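Henley Home Robotics Program
Last updated 10/10/25

1/ Henley has opened the second stage of its cloth handling collection. The goal is a shared set of examples from which a learning system can pick up ordinary household tasks, beginning with blankets, towels and bed linen.

2/ The first stage closed in August with 573 accepted examples. Of these, 355 were recorded in furnished rooms at our Netdale site. The target for the full set is 1000.

3/ Each example covers one attempt at one task, from first contact with the cloth to release. Failed attempts are kept and labeled as such. A system that has only been shown clean attempts has little to draw on when a corner slips. 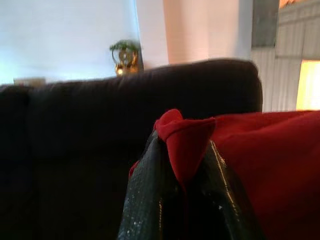

Red cloth, dark sofa.
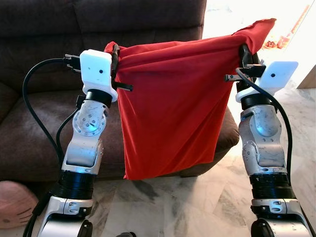 4/ Labeling remains the slowest part of the work. Reviewers at Sterix mark the start and end of every grasp and note which part of the cloth is held. In the wrist view, the two fingers close on a raised fold, and that example carries the label "fold." With both arms holding the cloth stretched between them, the label is "two-point hold" — a separate category under the current guide.

5/ The labeling guide now lists 11 grasp types. Two were added after reviewers disagreed on how to treat a loose flap beyond the grip. Earlier examples are being checked again under the new wording, and their labels may change.

6/ Lighting will be recorded as a field of its own. Dark upholstery and a bright window can appear together in the same room, and the program does not intend to correct for this. Homes are lit unevenly, and the examples should be too.

7/ The Han group will hold back a portion of the set for testing. Those examples will not be released with the training portion, and requests for early access cannot be granted.

8/ Sites wishing to contribute should read the recording guide before submitting material. Submissions without a completed room form will be returned — please do not send the form separately. Questions on room forms go to the Netdale office.

11 shares · 2 comments

This site uses cookies to remember your settings. Accept | Manage choices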